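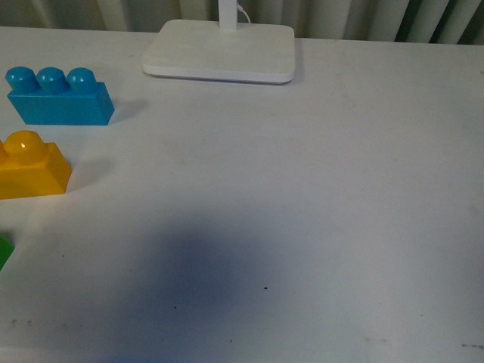

Research articles > Light and Interiors > Open access

4. Curtains, table surfaces and the comfort of reading

4.1 Why the table was included

In the earlier sections we treated the window and the curtain as one system, and we described how the curtain changes the daylight before it enters the room. This is the usual way in the literature on small libraries. During the first visits in Totthorpe, however, we noticed that visitors complained more often of the table than of the window. They said that the page was "swimming" or that their eyes became tired, and when they were asked to point to the source of the trouble, they pointed downwards. For this reason the table surface was added to the study as a second variable.

The three libraries do not have the same furniture. In Totthorpe the reading tables are white and were bought together when the building was renewed. Derkley has kept its old oak tables, which were oiled many times and are now quite dark. In Jostville there is a mixture, and the white tables are used mostly in the family room, where parents read while small children play beside them. A white top with a pleated curtain close behind its far edge, as in Figure 1, is the arrangement that interested us most. The reader in such a place receives light from the curtain in front and also from the table below.

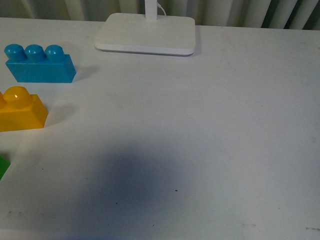
It is necessary to distinguish between a glossy and a matte surface. A glossy top gives back a small and sharp picture of the window, and the reader can usually avoid it by moving the chair a little. A matte top spreads the light in all directions. It is more pleasant at the first moment, but there is no position from which it can be avoided. Several readers in Totthorpe described it as sitting in front of snow. On the oak tables in Derkley we heard no such remark, although the windows there are larger and face the south.

4.2 Procedure

We asked 19 adult readers to take part. Each of them read printed pages at a white table and at a dark table, with the curtain closed in both cases, and afterwards gave a mark for comfort on a scale with four steps. The pages were taken from a local history magazine and set in the same size of letter. The readers could stop when they wished, and they were allowed to stay up to two hours in total, with a pause for tea between the sittings.

The curtains were supplied by Kokkinos in an undyed cloth, the same cloth for all rooms, and they were hung with deep pleats. The depth of the pleat deserves a short explanation. A flat cloth makes an even surface of light. In a pleated cloth each fold has a bright side and a shadow side, so the eye meets a row of soft stripes. We expected that the stripes would disturb the readers. On the contrary, most of them preferred the pleats, and one reader wrote on her form that a flat blind made her feel as if she were in a hospital corridor.

All sittings were held in June, in the morning, so that the sun did not fall directly on the glass. On dark days the sitting was moved to another date. Electric light was kept off until the second part of the sitting, and then a desk lamp was switched on at the left or at the right side of the reader, according to the hand which the reader used for writing.

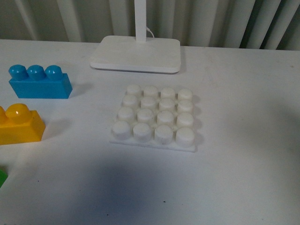 Danuta Wrzosek

4.3 Results for the white and the dark table

The dark table received better marks for long reading and the white table received better marks for short tasks, such as filling in a form or looking up an address. This difference was larger than we had expected. The readers who wore glasses were more critical of the white surface, and they were also more exact in their comments. Two of them asked for a sheet of grey paper to put under the magazine, and after this was given they raised their mark by one step. We did not plan this, and we report it only as an observation. It would be simple to repeat with a proper group.

With the desk lamp the picture changes. At the dark table the lamp made a bright island, and outside of it the surface disappeared. Some readers liked this very much and compared it to reading at home in winter. Others found that their pencil and their glasses were "lost" as soon as they put them down. At the white table the lamp made little difference to the comfort in the morning hours. The librarians in Jostville told us that in the late afternoon it is another matter, but our data cannot confirm this.

The family room must be discussed separately. Parents there seldom read longer than a few minutes without looking up. They gave good marks to the white tables in nearly all cases, and the reason they mentioned was practical: small things in strong colours are easy to find on a white surface, and it can be wiped quickly. Comfort of the eyes came later in their comments, if it came at all. A parent who looks up often is perhaps resting the eyes without noticing it. 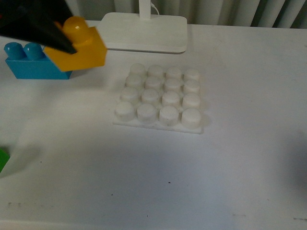
A weak point of the comparison is that the tables differ in more than colour. The oak tables are also lower by four centimetres, and their edge is rounded, which several readers praised. A reader who likes the feeling of the wood under the arm may give a better mark for the light as well. We tried to reduce this effect by covering one oak table with white card, but the card moved during reading and the marks from those sittings were left out.

4.4 Remarks on use

For libraries which already own white tables we do not recommend to replace them. A desk mat in a middle tone, of the size of an open newspaper, seems to be sufficient for a reader who stays the whole morning. The mats should be kept where the visitors can take them without asking, for in Derkley we saw that the magnifying glasses behind the counter were almost never requested. The curtain should remain in a pale cloth. When a darker cloth was tried in Totthorpe, the readers switched on the electric light at once, and the benefit of the large windows was lost.

The washing of the curtains had an effect which we measured only in passing. After the first wash the cloth became shorter and the pleats were less regular, and a strip of direct light appeared above the sill. It should be corrected with a deeper hem at the time of ordering.

Manuscript received in revised form 9 September 2025.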